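From: Shirin Kiani
To: skolmont-screenings
Subject: Re: Withdrawal of "Foley" from the January shorts program

Lorcan Coughlan wrote:
> The family's lawyer has asked us to pull the film. Do our
> rules let us do that after the program is printed? Also, do
> ticket holders get a refund?

Lorcan,

Section 4 of the entry rules covers it. A film can be withdrawn by the rights holder at any time before the first screening. A third party can't withdraw it. The lawyer's letter is a request, and the rights holder is Nidance, so it should be forwarded to them today.
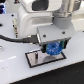
If Nidance agrees, the running time of the block drops from 94 minutes to 81. The missing 13 minutes can be filled with "Gornby", which is the same length and already cleared. No refund is due if the block stays above 75 minutes. The rules say nothing about a printed program, so an insert is enough.

If Nidance refuses, the film stays in. We can still move it to the end of the block and announce the subject beforehand, so people can leave. I would do that in either case where the film is shown.
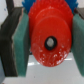
Sales as of 4 p.m. are 127 seats. The block is on one ticket, so we can't tell who bought it for which film.

Please don't answer the press until Nidance has replied. I have the letter and the signed entry form if anyone needs copies.

Shirin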